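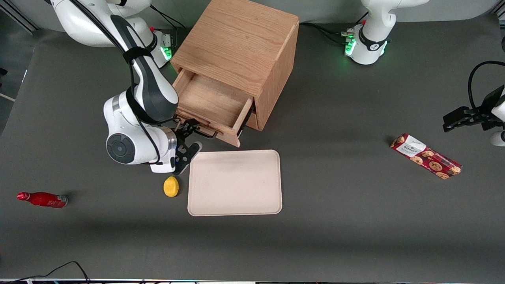 Section 2. Setting up the Isomcombe one-drawer cabinet on a table. Read it through once before you start, then do it. The cabinet comes assembled apart from the handle, so most of the work is picking a good spot, fitting the handle and getting the drawer to run straight. Leave clear tabletop in front. The drawer needs its full travel plus room for your tray, the way the beige one sits flat in front of the cabinet with the drawer pulled out on its black bar handle. Anything taller than a tray goes off to the side.

Last revised 26th March. Replaces the loose sheet packed with the Stillham cabinets – throw that one out, the step order was wrong.

Before you start

You need a crosshead screwdriver, a soft dry cloth, a pencil, a plain white candle end (for the runners). A flat table. Not a tablecloth, not a rug.

Check the bag taped to the back panel. Bolts, washers, stick-on feet. If the feet are missing do not set the cabinet straight on a painted top. Write to Druvthorpe and they will mail a set.

Note: the drawer is packed in its slot with a paper strip round it. Pull the strip before you pull the drawer. Otherwise it tears and a piece ends up behind the runner.

2.1 Placing the cabinet

1. Wipe the table. Crumbs under a foot will rock the whole thing.

2. Turn the cabinet upside down on a folded towel. Press a foot into each corner of the base, hold, count to 30. Let go.

3. Turn it back up. Lift, don't drag. Feet shear off if draged in the first hour.

4. Push down on each top corner in turn. No rocking? Good. Rocking – swap it to another part of the table first, then blame the feet.

5. Face the drawer toward where you will sit or stand. A slight angle is fine.

Caution: do not put the cabinet with its drawer facing over the table edge. An open drawer hanging in the air gets leaned on sooner or later.

2.2 Fitting the handle

1. Take the drawer all the way out. Lay it on the towel, front panel up.

2. Put a washer on each bolt. Bolts go in from the inside of the drawer.

3. Hold the bar against the front and start both bolts by hand. Both, before tightening either.

4. Tighten a little on one, a little on the other. Stop when the bar no longer turns. Snug is enough, it's only wood.

5. Drawer back in. Support it from underneath until the back end is past the opening.

Note: handle bar crooked? Slack off both bolts, straighten, tighten again. Do not bend it.

2.3 Laying out the table

Most people use the cabinet with a tray in front and a few things waiting to be put away. Works well. A layout that stays out of its own way:

1. Open the drawer fully. Mark where the front panel gets to with a light pencil dot.

2. Set the tray down beyond the dot. Leave a finger's width at least.

3. Small stuff – fruit, sponges, packets – goes beside the tray, close in.

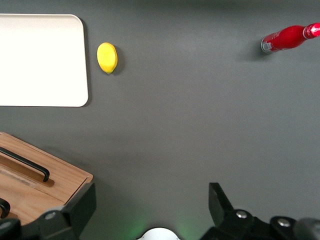 4. Bottles further out. Lay them down if they are top heavy, cap tight, and well clear of the drawer. A round one on its side will roll on a slick top so put it where it has somewhere to stop.

5. Boxes on the opposite side from the bottles. Long boxes can go diagonally, no harm, just keep the corner out of the drawer's path.

6. Open and close the drawer once more with everything in place. If it touches anything, move that thing and not the cabinet.

7. Rub out the pencil dot. Do it now, you will forget.

Caution: the tray is not a lid and not a shelf. Don't balance it on the open drawer.

2.4 Loading the drawer

1. Limit is 2000 grams, spread out. That's the drawer only, the top of the cabinet is covered in Section 3.

2. Heavy things to the back. Light things in front where you can reach them.

3. Nothing above the drawer sides. If it sticks up it will catch on the way in and you'll be poking at it with a ruler.

4. No wet things. No cut fruit. Whole fruit okay for the day, take it out at night.

5. Close with a flat hand on the middle of the front panel. Pushing one corner makes it jam.

2.5 If the drawer sticks

Bare wood runs on bare wood, so a new one can be stiff. Damp weather makes it worse (July is when the letters come in).

1. Empty it. Take it right out.

2. Look along the slot and the top edges for splinters and raised grain. Run the cloth over first, not your thumb.
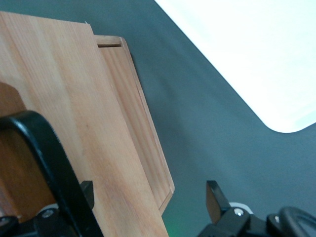 3. Trim any loose fiber with nail scissors. Don't pull it, it'll run along the grain and take more wood with it.

4. Rub the candle along both runners and the bottom edges of the drawer. Thin coat. You should hardly see it.

5. Drawer in and out ten times, empty.

6. Still stiff – leave it out of the cabinet overnight in a dry room. Try again in the morning.

7. Still stiff after that, stop. Do not plane it or sand the sides. Berhanu Ayele looks after repairs at Druvthorpe, send him a note with the number off the base and he will say whether it's a new drawer or a new cabinet.

Caution: no cooking oil, no spray polish on the runners. Oil soaks in, swells the wood and then you really are stuck.

2.6 Cleaning

Dry cloth for the outside, along the grain. Slightly damp for a mark, then dry right away. Drawer inside: tip out the crumbs, wipe, leave open until dry. Handle, any cloth.

Trays can go in the sink if they are the Mekonnen kind. Others, check the underside frist.

Check the handle bolts after the first two weeks of use. They settle. Quarter turn if loose, leave alone if not.

Stacking and the cabinet top: go to Section 3.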